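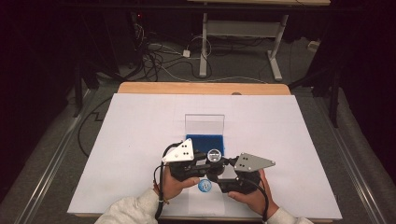
Skokley robotics lab collects 600 demonstrations by hand

2026-01-04

A small lab in Skokley is teaching a machine to pick up little objects by having people do it first, over and over, with a gripper they hold themselves.

The project, called Brusness, began its tabletop sessions this winter. An operator takes the gripper by its two handles, lowers it over a small item such as a bottle cap, and moves the item to a tray. Each try is saved as one example. The group wants 600 of them before it trains its first full model.

Heledd Pritchard, who runs the sessions, said holding the gripper directly is faster than steering a robot arm from a control station. "You feel it when you've come in at a bad angle," she said. "People fix that without thinking, and the fix is what we want in the recording."

Operators work in pairs and trade places after 14 tries. One handles the gripper while the other resets the table and writes down anything odd, such as a cap that tips or gets pushed away. Failed tries are kept and labeled. Pritchard said an earlier set had only clean pickups in it, and the model trained on that set had no idea what to do after a miss.

The table is covered with a white sheet for the current round. Small, flat things are the focus for now - they sit close to the surface and leave little room for the fingers to get under an edge. The start position changes from one try to the next so the model does not simply learn a spot on the table.

Later rounds will use bare wood and patterned cloth. The lab also plans to dim and raise the lights between sessions, a step it skipped last year and ended up regretting when a test in a brighter room went badly.

The gripper design came from Okafor, a workshop in Zumthorpe that makes parts for research groups. It has sent two versions so far. The second has longer finger plates, and operators said their wrists were less tired by the end of a session.

Collection is due to finish in March. The model will then be tried on a fixed arm using objects that were left out of the recordings. Pritchard said the lab will share the examples with two partner groups once the labels have been checked, but has not set a date for a public release.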